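Where to keep a wire shelf on a standing desk?
Home & Furniture – 760 views

Jurgita Mägi
I have a white standing desk on a parquet floor and use it as a side table for dishes and fruit. On top is a black wire-mesh shelf, open at the front. 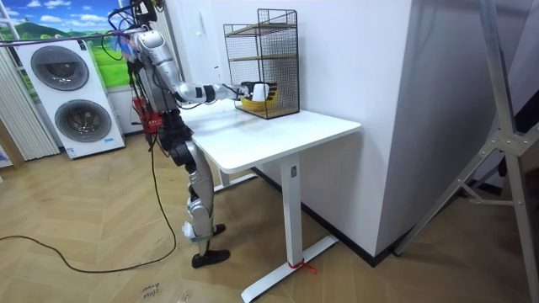
Mesh shelf at the right end of the desk, yellow bowl on the lower shelf.

I raise and lower the desk most days and I worry about the shelf sliding. I also can't decide if the bowl should live inside it or out on the desktop. When it's inside, cups have to go in over the top of it. 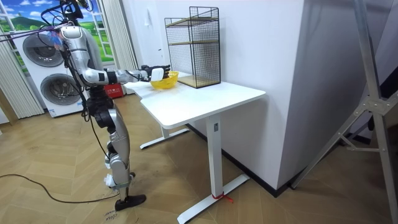

The other end of the desk is closer to the washer and dryer, so small things get dropped there first and put away later. Would you leave the shelf where it is?

Akpan
Leave it, but put rubber shelf liner under it and keep the heavy plates on the bottom board. Take the cups out before you move the desk. I'd keep the bowl out, at the opposite end. Ours sits out and it gets used more.

Fekov
just get a wall shelf

Jurgita Mägi
Thanks Akpan. I bought liner on Friday, $5 for a roll. Fekov – renting, so no drilling. Fruit will go at the front left and the shelf stays toward the back.
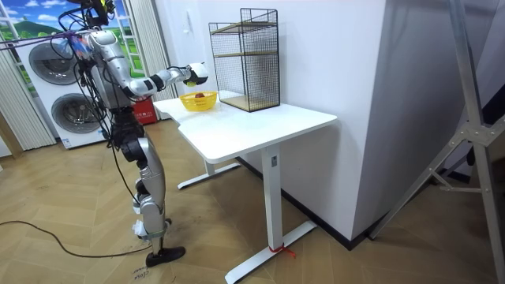 Photo: Jurgita Mägi

I still need to find a spot for the plates.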